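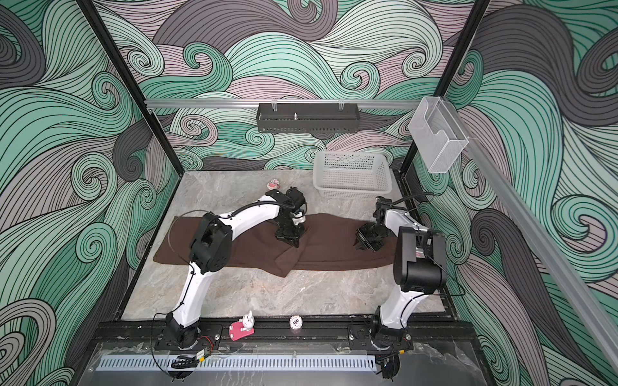

Two robot arms, wave-patterned walls.

Bird room housekeeping: storing seed, cleaning drinkers, washing covers

Last revised Wednesday, September 8, 2021

These notes apply to budgerigars, canaries and small finches kept indoors. They deal with storage and cleaning only. Feeding quantities and breeding diets are on separate sheets.

Storing dry seed

Seed keeps best cool, dark and dry. A lidded bin with a rubber seal is adequate, provided it stands off a concrete floor on battens. The 34 litre size suits most bird rooms and can still be lifted when full. Larger bins tend to be topped up before they are empty, and the old seed at the bottom is never used.

Do not top up. Empty the bin, wipe it out with a dry cloth, put the remaining seed in a tub and use that first. If the bin needs washing, leave it upside down with the lid off overnight before refilling. Any moisture left under the rim will start mould within the week.

Write the purchase date on masking tape and stick it to the bin, not the lid. Lids get swapped.

Checking for moth and mite

Webbing on the surface of the seed, or small clumps that hold together when lifted, means seed moth. Put the affected seed out with the rubbish in a tied bag. Freezing will kill eggs and larvae, but it does not remove the webbing, and the dust it leaves is not something to put in front of birds. Freezing is more use as a precaution with new seed: seven days in a domestic freezer, in a sealed bag, then back to room temperature before the bag is opened. Opening it early draws condensation on to the seed.

For mite, put a spoonful of seed in a small heap on white paper and leave it under a lamp. If the heap flattens at the edges and a fine pinkish or grey dust moves outwards, the batch is infested.

A germination test is also worth doing on each new sack. Spread a pinch of seed on damp kitchen paper, cover it, and keep it damp. Poor sprouting indicates old or overheated seed. It will fill a bird but it is poor value at any price. 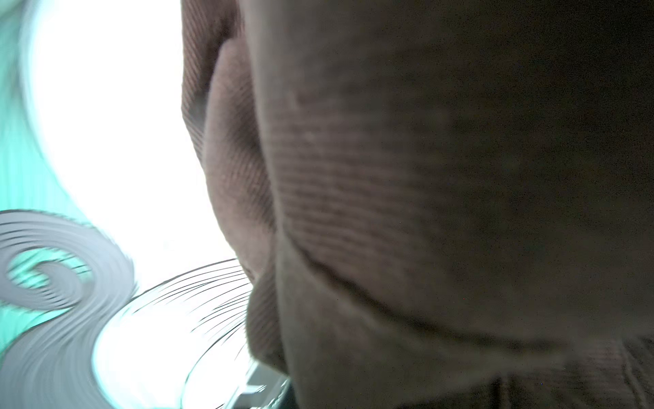
SKUVENT CAGE BIRD SOCIETY | Equipment and Hygiene Section

Drinkers

Open pots should be changed daily, and more often if they stand under a perch. Tube drinkers look cleaner than they are. The film forms in the lip and in the top of the tube, where it is hard to see against the light. Use a bottle brush for the tube and a pipe cleaner or an old interdental brush for the lip.

Wash in hot water with a little plain washing-up liquid, rinse until no suds appear, then soak in a baby-bottle sterilising solution made up to the strength on the packet. Do not mix it with any other product. Rinse again and dry completely. Two sets of drinkers make this much easier - one on the cage, one drying.

Green growth in a tube means it is getting too much sun. Move the cage or fit the drinker on the shaded side. Painting the tube black does work, but the water level can no longer be read, and a blocked lip may go unnoticed.

Vinegar diluted with an equal part of water will take limescale off plastic. Leave it for an hour. Do not scour, as scratches hold dirt afterwards.

Seed hoppers

Husks lie on top of uneaten seed and make a hopper look full when it is empty. Blow them off outdoors, or tip the contents through a fine kitchen sieve. Petrică Pascu uses a garden riddle lined with net curtain for larger amounts, which copes with 3000 g at a time if it is not overfilled.

Clear plastic hoppers build up static in dry weather and the dust clings to the inside. After washing, let them air dry. Rubbing with a dry cloth brings the static straight back. If seed bridges across the outlet, check for a damp patch before blaming the design. The Plaltari hopper has a narrower throat than most and should be used with small millet only. Mixed canary seed containing hemp will jam it.

Perches

Natural wood perches can be scrubbed with hot water and a stiff brush, then dried in a low oven. Stay in the kitchen while they are in. Pine will give off resin if overheated, and fruit wood splits. Replace any perch that has softened at the ends where it meets the wire. Red mite shelter in that joint, and a smear of white paper dust wiped around it will show them up better than a torch.

Fit clean perches back at the same height. Older birds in particular learn the distances.

Cage covers

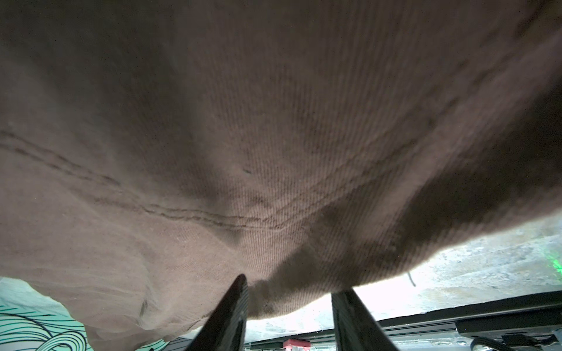 Covers need washing more often than most keepers suppose. Feather dust settles on the inside, and a cover that is pulled off quickly in the morning puts it all back into the air. Shake it outside first, away from the door, then wash at the highest temperature the cloth will stand. Use unscented powder and no softener. Softener leaves a residue, and the smell lingers in a small room.

Check hems before the cover goes back on. A loose thread can catch a toe or a leg ring. Cut threads short and run a new line of stitching inside the old one. Loops, tassels and loosely knitted blankets should not be used at all.

The cover should hang clear of the bars on at least one side to let air through. Clothes pegs clipped to the top wires will hold it off. In July, or in any warm spell, cover the back and one side only.

Trays and floors

Plain newsprint is still the most practical lining. Lay several sheets at once and take off the top one each day. Wood shavings are acceptable if they are sold as dust-extracted, but they get into open drinkers. Sand is heavy, and needs sieving to be of any use.

Sweep damp, not dry. A spray bottle of water used over the tray before it is lifted keeps most of the dust down. A dust mask should be worn for the full weekly clean - one that fits, with the straps done up. If a vacuum cleaner is used, empty it outdoors.

Wash metal trays with hot water and soda crystals, wearing gloves, and rinse well. Do not use soda on aluminium or bare zinc. Rust spots can be rubbed back with wire wool, but once the coating is broken the tray should be lined at all times or replaced.

Products to keep out of the room

Aerosols of any kind, plug-in air fresheners, scented candles and oven cleaner. Non-stick pans should not be left to overheat anywhere in the house, as the fumes kill small birds quickly. Bleach may be used on empty equipment outdoors, well diluted, rinsed and aired until no smell remains.

Corrections to this sheet should go to Vasilică Gavrilă at the Equipment table on club nights. The section on heaters is being rewritten and will be issued separately.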